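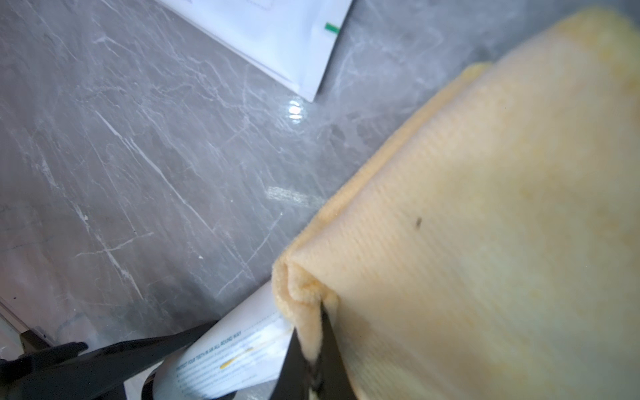 *Wrist camera view, yellow cloth gripped at the fold, printed paper under it.*

## Cloth folding near other items: what gripper force and clearing rules do you use?

**Flovar**

Hello all. I am writing the working rules for our small bench where an arm handles soft household things, mostly towels and cleaning cloths. The top is grey marble with veins, and it reflects our lamps quite strongly.

My doubt is about what may stay on the table during a run. In the picture there is a sheet partly under the cloth (the one with the heading "PROTECT YOUR TEETH IN AN ALL-ROUND WAY") and a white packet further back. One colleague says a home is never tidy, so such things must stay. Another says that every paper must go away before the arm is switched on, for safety and also for clean records.

We have a rule sheet from an older project, called Jilisum, but it was written for hard boxes and it says nothing about fabric. So I would like to know:

- Do you allow loose paper under or beside the cloth?
- Do you set a force limit for the pinch, or only a closing width?
- Who is allowed to reach in when the cloth is caught, and in which state of the arm?

We made 1,415 runs until now, and I would prefer to have the rules fixed before we reach 3,000. Thank you in advance, and sorry if this was discussed before. I searched but found only threads on suction cups.

---

**Somogyi**

I wrote such rules for our group in May, so I can share what stayed in them after the first complaints.

Loose paper is allowed with us, but it must be declared. Before the run the operator writes in the log which items are on the table besides the target. If an item is not in the log, the run is marked and a second person looks at it later. We do not remove marked runs automatically. Too many good ones were lost in this way.

For the pinch we use both limits. The closing width alone is not enough with thick towels, as the fingers can press much harder than you expect when four layers are between them. With a thin cloth it is the opposite: the fingers close through it and push on the table. On stone I would be strict about this. Set a lowest height for the fingertips and check it each time somebody changes the tips or moves the table. Our setting is 2 mm above the surface, measured with the tips closed. It may be too high for your cloths, so please test it and do not simply copy.

Reaching in: only the person who holds the stop button, and only after it is pressed. A pause in the software does not count as stopped. We had long discussions on this sentence and I would not make it softer.

One more matter, the glare. I can see a bright spot on the marble just below the white packet. If your cameras are used for finding the edge of the cloth, write the lamp position into the rules too. We put tape marks on the floor for the lamp stand.

---

**Pistlow**

just clear the table, it is easier. paper costs you more time than it gives

---

**Flovar**

Thank you both. Somogyi, the point about the software pause is very useful. Our text said "stopped or paused" and I have changed it today. The logging of extra items I will also take over, with a short list to tick so that the operators do not need to write whole sentences.

Pistlow, I understand, but our task description asks for tables with ordinary things on them, so I cannot clear everything. I can make a separate group of clear-table runs for comparison.

About the fingertip height I still have to measure. Is it enough to check at one point, or do you check at the corners as well?

---

**Somogyi**

Corners as well, and the middle. Write all the values in the log with the time. Ours was fine in the middle and too low at the far left corner, and the arm base needed a new levelling.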